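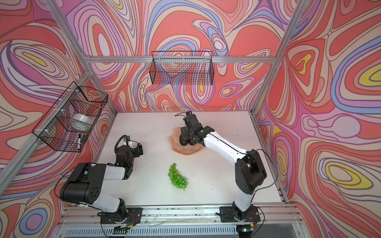

Will the Skernach Cup be free to watch this season? Group matches will be, on the organiser's own site, but the play-offs move behind a Sedis pass.

That is the short version of the announcement from Sedis on Oct 6, 2022, which takes nine paragraphs to get there and uses the word "community" in most of them. The streaming firm has bought the rights to the Cup for 2 seasons. It won't say what it paid.

What we do know is that 62 teams have entered, and that anyone who wants to see the last eight of them play will need to sign up. There's a free trial. It runs out before the semi-finals, a detail left to the small print.

Américo Bastos, who speaks for Sedis, told us the deal would "bring the Cup to a much wider audience". We asked how charging for something that used to cost nothing would do that. He pointed to better commentary and a choice of camera views. Pressed on numbers, he said last year's final drew 1,930 viewers at its peak and that Sedis expects to beat it. He wouldn't say by how much, or whether people on the free trial will be counted.

Players aren't all convinced either. Viorica Pascu, captain of Skilletent, says her team found out the same morning as everyone else. "Our sponsor pays us to be seen. If fewer people see us in the play-offs, I'm the one who has to ring them." She has asked whether teams may still show their own matches on their own channels. So far the reply has been that guidance will follow.

Laurinda Carrilho, who ran the old fan stream with 481 regulars, has been told to stop by March. She was offered a discount code.

Perhaps the commentary will be wonderful. We'd remind readers that the Cardoso Open made much the same promises when it went paid, and its chat is now mostly people asking why the sound has gone. Prize money for the Skernach Cup, by the way, stays exactly where it was.

Group matches start once the draw is published. Sedis has yet to give a price for the pass.

Sutrisno Nair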